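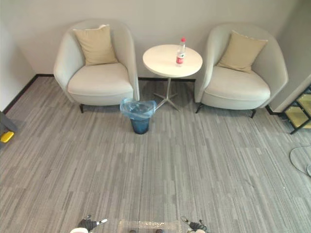 3. Waiting corners and where the trash goes

3.1 Setting

The lounge corner at Tindside was picked because it is small and ordinary. Carpet, pale wall, a place to sit down for a few minutes. Most work on office waste looks at kitchens and print rooms (see Section 2) and skips the spots where people wait. We think that's a gap. Drinks get carried in, put down, forgotten.

The furniture is a matched pair of cream tub armchairs, a beige cushion in each, with a round white side table in between. Table top is small. One bottle, one phone, maybe a notebook, then it's full. The blue bin goes on the carpet right in front of the table, so a seated person in either chair can reach it without getting up. Earlier layout had it by the door. Staff from Filura, who share the floor, asked for it back near the chairs in March and we kept it that way for the whole study.

3.2 Bottles

Bottles were the main item by far. Of the 20 logged sittings in the lounge corner, 14 left a plastic bottle behind on the table or the floor. Cups were rarer than we expected - the cup machine is a long walk away. A bottle was coded "cleared" only once it was in a bin, "parked" if it was on the table, and "stray" anywhere else. Parked bottles were often still part full, which matters for the liner. A clear bottle with a few inches of water left in it is heavy enough to drag a loose bag down off the rim.

Liners are thin translucent blue bags, top folded over the outside. We didn't standardize the fold. In hindsight we should of, because a bunched liner narrows the opening and people seem to aim worse with it (no numbers on this, only notes). Figure 2 has a bottle held over the lined bin, at the point where the coding changes from parked to cleared.

Figure 2. Plastic bottle above the lined bin, striped carpet behind. Pale tape rectangle on the floor at left.
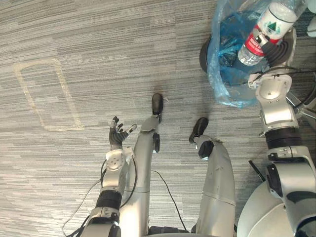

3.3 The pedal bin

Second bin type, for comparison. Gray body, yellow lid, yellow pedal low at the front, standing at a wall corner with a metal edge strip. Lid stays shut between uses, so contents are out of sight, and nobody we talked to could say when it was last full. With the open blue bin they could just look.

Two things came out of the comments. The pedal needs a free foot and some balance, not great with a bag on one shoulder. And the color helps: 12 of 18 people asked named "the yellow one" first when told to point out the nearest bin, even from the armchairs, where the blue one is closer. Lemaire's catalog wording on lid colors was no use to us here and we dropped the comparison we had planned.

Position at the corner is a compromise. It keeps the walkway clear, but a person coming along the far side of the wall doesnt see the bin until they are past the edge. We come back to this in Section 5 with the Clurkerska floor plan.

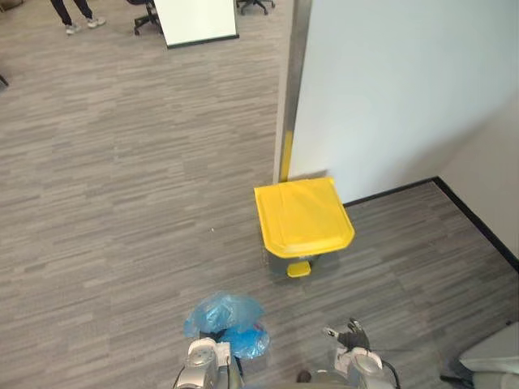 Séverine Guillot
Corresponding author, field observation and coding

3.4 Limits

One site, one type of carpet, one season. The sittings were logged by hand and short ones were probably missed, mostly around lunch. Coding was checked by Mireille Guillot on a second pass; disagreements were nearly all parked versus stray, where a bottle stood on the floor right against a chair leg. Those we left as stray.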